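Two-Gripper Capture Kit: Pre-Use and Software Inspection Checklist, with comments
Task family: garment handling, home sites
Inspector: Apinya Nakpan
Date: Tuesday, September 22, 2026
Software under inspection: Sevum (recorder), Prarka (pose tracking), Ngata (segmenting and labels)
Marks: OK, FIX, WATCH, N/A

Comments are meant to be read by whoever has the kit next. The August sheet had one comment on it and the comment was "fine."

1. Recorder

1.1 Both grippers enroll under the right side, left and right. OK
Sevum still remembers the last pairing and offers it to you with great confidence. Read the sticker, then click.

1.2 Clock offset between grippers within 3 ms. OK
Came up at 4 on the first try. Restarted the sync and it behaved.

1.3 Disk space check runs before record. FIX
It runs. It runs after you press record, and then tells you how things went. Ticket is open with Odberg, who wrote that part, and has been open long enough to have a personality.

1.4 Finger width reads zero when closed, and full range when open. OK
Recalibrated both. The saved values had been copied from a different set of fingers.

2. Pose tracking

2.1 Map builds at a new site without manual help. OK
Bedrooms are kind to Prarka. There is a lot of pattern on a bedspread and the tracker likes pattern.

2.2 Track survives the gripper being lifted with a garment. WATCH
Lifting is where the wide view fills up with dark cloth and the feature count falls off a cliff. With black fabric close to the lens there is very little to hold on to, so the tracker leans on the walls and the bedding. It held in playback, though the confidence plot is not one I would frame.

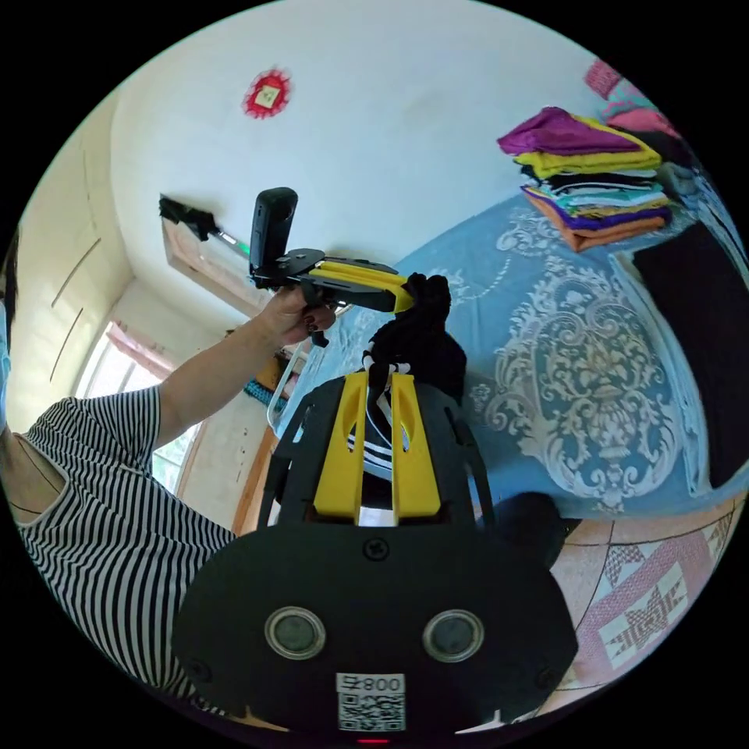
2.3 Second gripper in view is masked before map building. FIX
A moving object with hard edges and a bright yellow tip is an excellent landmark right up until it moves. The mask works when the other gripper is low and side-on. Raised overhead, it gets treated as furniture. Please do not "solve" this by asking operators to keep their hands down.

2.4 Windows do not wreck exposure. OK
Auto exposure recovers quickly enough. Locked exposure is still greyed out in the menu, for reasons known to the menu.

3. Perception and labels

3.1 Garment mask covers the whole garment. WATCH
Stripes remain our specialist subject. Ngata likes to call the white stripes one object and the black fabric another, and will happily report two garments when you have one pair of pants. Check the mask on the flat stage first. If it is split there, it will be split everywhere downstream.

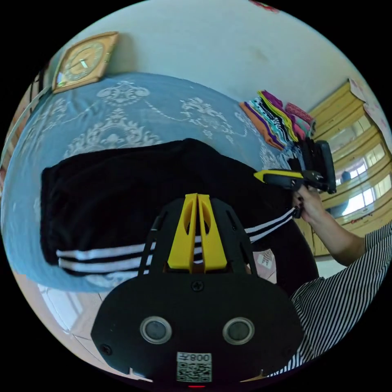 Item 3.1, flat stage: three white stripes running behind the jaws, right hand and second gripper at the fabric.

3.2 Folded stack on the bed is labeled as background. FIX
The planner saw a finished stack and scored the task as complete before the first fold. I admire the optimism. Add the stack to the ignore region by hand until the start-state check is merged.

3.3 Sleeve is not merged with garment. OK
Black-and-white striped top, black pants with white stripes. I expected the worst and got clean masks. No idea why, so leave the threshold alone.

3.4 Stage labels (lift, lay flat, fold, place) match playback. OK
Reviewed 21 episodes. The lift label starts early on a few of them. Moved the boundaries by hand.

4. Planner replay

4.1 Replay uses the cleaned tracks, not the raw ones. OK
Look at the path in the header. The two folders differ by one underscore.

4.2 Grasp point lands on cloth. WATCH
For hanging garments the proposed point tends to drift toward the lowest bit of fabric it can see, and that is usually lying on the bed. Compare the proposal with where the operator's tool is holding. If they disagree, believe the operator.

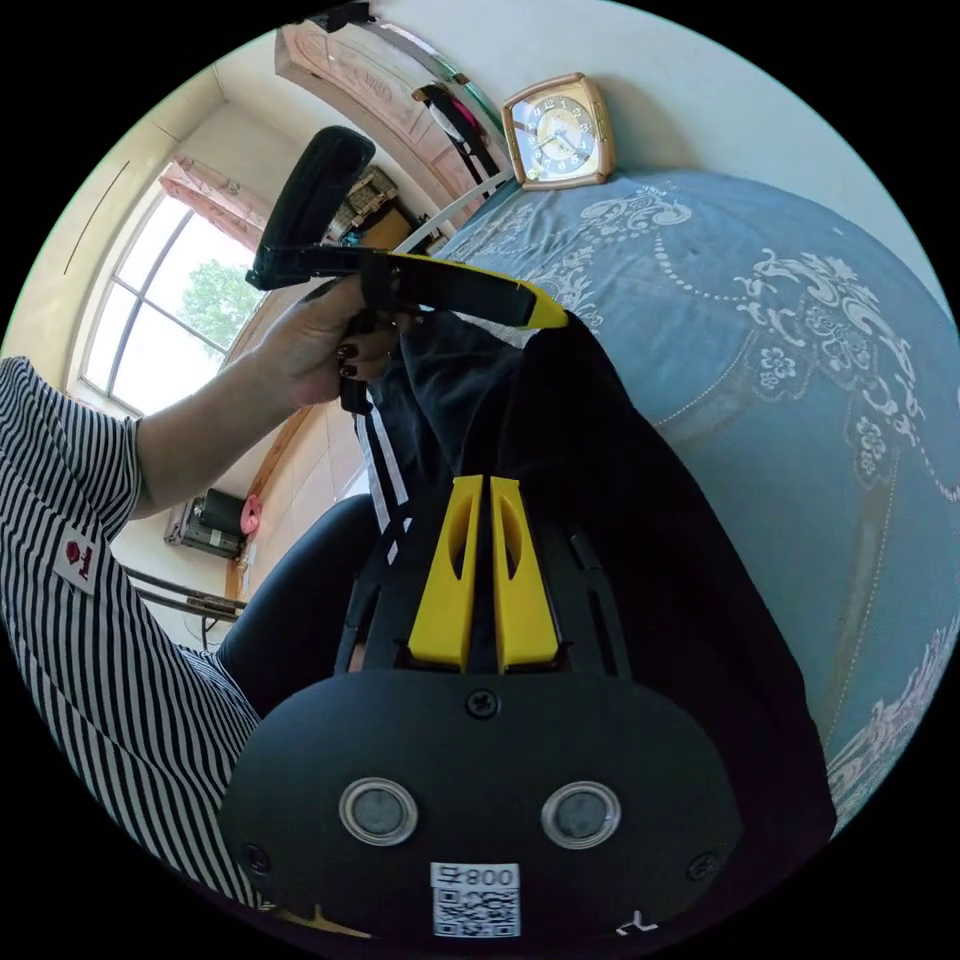
4.3 Gripper-to-gripper collision check enabled. FIX
Enabled in the config, ignored by the replay tool. It now prints a warning, at least, in the same gray as everything else.

4.4 Replay stops cleanly on lost tracking. OK
Stopped at frame 2,080 as it should, and logged the right reason.

5. Release

5.1 Kit cleared for capture: YES
5.2 Cleared for unattended batch labeling: NO, pending 2.3 and 3.2
5.3 Cleared for planner training: NO, pending 4.3
5.4 Recheck 2.2 and 4.2 with a light-colored garment before closing them.

Signed: A. Nakpan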